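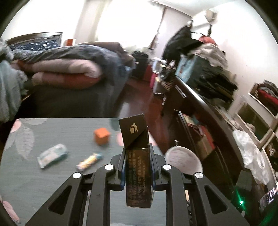 The Box That Was Never Dropped

For most of March, the tidying data at Horonero looked healthy. The company trains household robots from recordings that people make at home with a hand-held gripper, and the numbers coming in were good. Then a test robot in the Flilbridge workshop picked up a carton of tablets, carried it over a bin, and did not let go. It squeezed until the carton folded. The motor stayed under full load until an operator pressed the stop button.

No person was hurt. The damage was one carton and one finger pad. But the robot had done what it learned, and this made the fault difficult to find.

The first suspicion fell on the motor, then on the control software. Both were tested for many days and both behaved correctly. The answer was in the recordings. A hand-held gripper stores two things at the same time: what its camera sees and how wide its fingers are open. The width comes from a small sensor in the linkage. In one batch of grippers, supplied by a firm called Dultell, this sensor could stick near the closed position. The person at home opened the fingers and the object fell where it should. The file said the fingers were still closed.

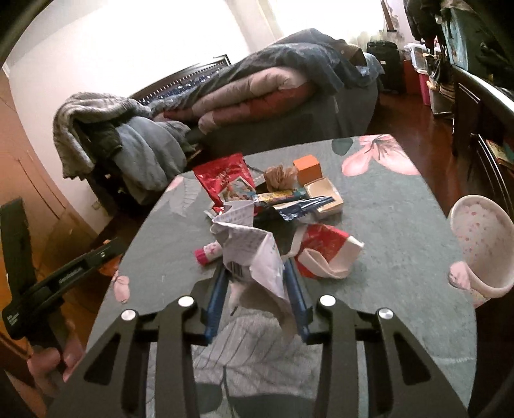 Paper is a hard case for the width sensor: fingers holding a thin sheet give nearly the same reading as fingers holding nothing.

Thin objects helped to hide the problem. When a person collects wrappers and paper from a table, the fingers are almost closed for most of the session, so a sensor that reports "closed" does not look strange. The automatic check at Horonero searched for missing values and for sudden jumps. A stuck sensor produces neither. It produces a very calm line, and the check gave calm lines a high score.

Of 2,446 sessions in the collection, 672 were made with grippers from the bad batch. Not all of them were wrong. Some sensors stuck only after long use, and some came free again when the tool was put down a little hard. This is why the company could not simply delete by date. Adeyemi, the small testing office that was asked to review the case, compared the pictures with the width signal, session by session, and marked each moment where the two did not agree.

The report from Adeyemi is short and rather severe. It says that the check was designed for the faults people expected – lost files, dark pictures, an empty battery – and that the training team trusted the score without opening the sessions behind it. It also says that the collectors had noticed something. In the notes they send with their recordings, there were complaints that a tool "felt slow" or "clicked." These notes went into a folder that the training team did not read.

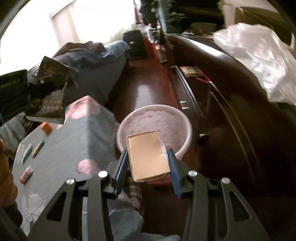 Can a collector find a stuck sensor at home?
A collector can find most of them with the test that is now used before each session: open and close the fingers fully, watch the width number on the phone, and stop if the number does not follow the hand.

Horonero has made two other changes. Every gripper must now pass 1,000 open-and-close cycles before it is sent out, and 40 sessions from each delivery are watched by a person from beginning to end. The robots themselves received a limit on squeezing time. If the fingers push for too long without moving, the motor relaxes and the robot waits for help.

The limit has its own cost. A robot which relaxes its hand can also drop a glass, and the workshop in Flilbridge is still discussing how long "too long" should be. For now the value is different for soft and hard objects, and the robot must guess which one it is holding.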